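Pre-purchase inspection: two-arm folding cell, Wondanden laundry
Checked 28/07/2018, before release of the second payment

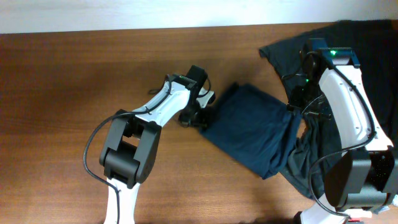
Budget line is $4,000 for everything that isn't an arm. Quotes so far come to $2,378, a figure I expect to age poorly.

1. Arms, quantity as ordered (2)
OK. Supplier is Vosgate. The invoice agrees, for once.

2. Cable slack
Comment: the cables bow out in wide loops beside the elbows. Fine until a sleeve finds one. Price clips and sleeving before sign-off.

3. Emergency stop within reach of the operator
FAIL. Listed by Vosgate as an "optional accessory" at $513. So are brakes, I suppose, if you never plan to stop.

4. Table
Pass for the trial. It's wood and it was free – do not let this become the permanent bench by default.

5. Dark fabric trial
Open. Navy on near-black is our whole uniform contract, so Fledex must quote lighting to suit. Their last quote covered "ambience".

6. Loose items near the arm bases
Clear before power-up. Add a small parts tray, cheapest colour.

7. Guarding
Not quoted. Ó Dálaigh to measure up in July or lose the job.

8. Spare gripper fingers
Not budgeted. See item 3 for mood.

Result: hold payment. Recheck items 2, 3, 5 and 7.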